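Do we need a standard for household handling? Speaker notes

Maëlys Rolland, Ultholm. Notes as delivered, lightly cleaned up, January 18, 2024.

Start without slides. Ask who in the room has read a house rulebook for robot data all the way through. Wait. Then ask who has signed one.

I have read four of them in the past year, for clients, and I signed off on one I now think was poor. So I'm complaining partly about my own work.

First point – the length problem. The Tindale handbook runs to 47 pages. Eleven of those cover who may approve a change to the handbook. The part on how a person should hold the gripper and at what speed to close it takes 2 pages, and one of those is a diagram of the approval route again. People on the job read the short part once, on day one, and after that they copy whoever is sitting next to them. If you want to know what the real rule is at any site, go and watch the second-newest person.

(Pause here. Last time this got a laugh from the back and silence from the front row, where the managers were.)

Second point – words like "representative" and "natural." Every draft has them. "Operators shall work in a natural setting." Fine. Who checks? Fakhoury tried to pin it down in their draft and ended up with a list of approved surfaces: table, counter, shelf, floor. Beds and sofas were left off. I asked why and was told they were "uncontrolled." A home is mostly uncontrolled. A rule that strikes off the soft surfaces gives you tidy records and a machine that has never met a blanket.

Don't get dragged into the Fakhoury argument about lighting. If someone raises it, offer to talk afterward.

Third point – the object rule. The usual wording is "a varied set of items." I've seen 700 recordings passed under that rule where the items were all hard, dry and box shaped. Varied by color, I suppose. Compare that with what a round thing on a wrinkled sheet does to a grip. It can roll. The surface under it can slide. The finger pads meet a curve, and if the fruit is ripe the closing force matters. One sentence on shape and one on softness would do more than the whole appendix on file names.

Next slide, leave it up while I talk.

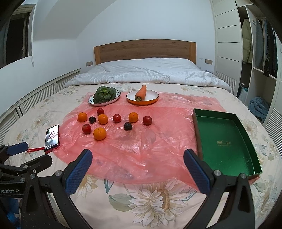 Gripper with blue-padded fingers, fruit on a plastic sheet, bed.

Ask the room to mark this setup against the rules they have at work. Give them about two minutes. I've done this with three groups and the marks never agreed. One group failed it for the surface before they got to anything else. Another passed it on variety, then wanted to fail it for the phone on the bed, under a clause on personal devices that was written for factory floors. My own worry is a different one. Tangerines and plums are close enough in shape that I'd want to know what else went under those fingers before anyone wrote "varied" on a form. The bok choy and the carrot help, if they get picked up. A still can't settle that, and a checklist filled in from stills can't either.

Which brings me to audits. Vinow audits by sampling single frames. It's cheap, and I understand why they do it. But a frame tells you what was on the bed. It doesn't tell you whether the grip held, or whether the person dropped the plum and started over without logging it. Dropped items are the thing I'd most like to have, and every reporting form I've seen makes them a nuisance to enter. So they don't get entered.

What I'd keep: consent from everyone who lives in the home, in writing. A plain stop rule. A check of the finger pads before work begins, with the result written down. A drop log with one box to tick. That fits on a sheet of paper.

What I'd cut: nearly all the rest, until somebody can show me it changed a result. I'd be glad to be wrong. The working group meets again in April and I've asked for evidence on the surface list. So far I've had two slide decks and an invitation to lunch.

Questions. If asked whether I'm against standards, say no, and go back to the drop log.

14 shares
3 comments

Related items
Writing a stop rule people will use
Finger pad wear: what to record
Sampling frames or watching the whole run?
Consent in shared homes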